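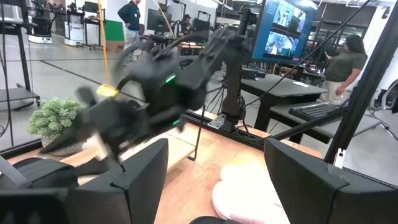

Every January I promise myself the entryway will stay tidy, and every January the shoes win. So when my neighbor Sheyla Huaranga asked if I wanted to come along to the open day at Pakzad, where they teach robot arms to do household chores, I said yes mostly because she mentioned shoes. We drove over to Hirkunthorpe, 36 miles with a stop for coffee, and I took my notebook the way I do everywhere. I expected something like a showroom, and what I got felt much more like my own garage on a busy Saturday, with cables looping about and people busy at their desks. Somebody had put a leafy little plant in a light gray pot right on the worktable beside a low wooden riser, and I liked that very much. A pot of greenery next to the shoe rack is the cheapest way I know to make a hallway look cared for (mine is fake, and I dust it with an old paintbrush).

The job on show was putting slippers away, and watching it slowed down like that made me think harder about my own habits than I have in years. I came home with pages of scribbles. The first tip is to keep the rack low. You should be able to set a shoe on it without really bending your mind to it, and a child should manage too. Mine is a board on short legs that cost me 2 dollars at a yard sale, and it has outlasted a fancy tower from Jolley that wobbled from the day I built it.

Second, line the shoes up on the floor before you lift any of them. Toes all one way, pairs together. It sounds fussy, I know — but you find the odd one out right away, and you aren't hunting under the couch for its partner with one hand full. 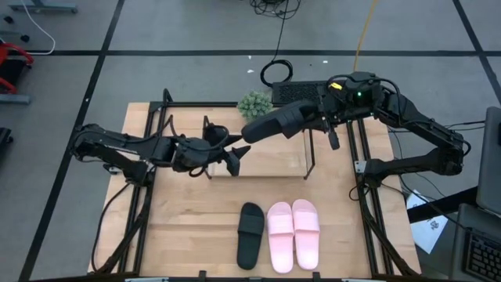
Toes to the back, and the pink pair side by side.

Third, decide where each pair goes and then leave it alone. We have a spot for house slippers, a spot for garden clogs, and a tray for anything muddy. Dinesh Mishra, who showed our group around, told us that a plain, repeated layout makes the work easier for the arms. Well, it makes it easier for my husband, too!

Fourth, do one color or one person at a time. I used to grab whatever was nearest and end up shuffling everything twice. Now I finish the black ones, then start on the next, and the whole business is done before the kettle boils.
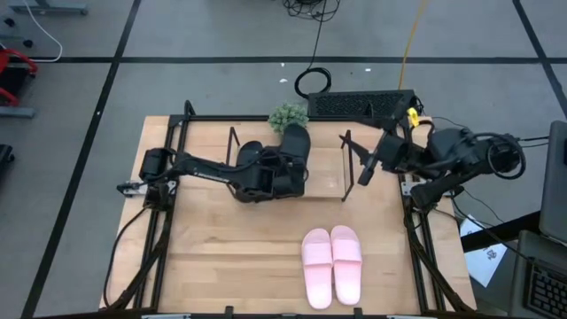
Mercedes Muñoz wrote in to say that she gave up on racks altogether and hangs her family's slippers in a canvas pocket thing behind the laundry door, and that the only trouble is the heavy winter ones, which drag the pockets out of shape. I'd put those in the bottom row, Mercedes, or stitch a strip of webbing across the back for support.

One more thing while I'm at it. Rubber slides clean up nicely with dish soap and an old toothbrush, but let them dry away from the heater. I'll try the same on my clogs this weekend and report back.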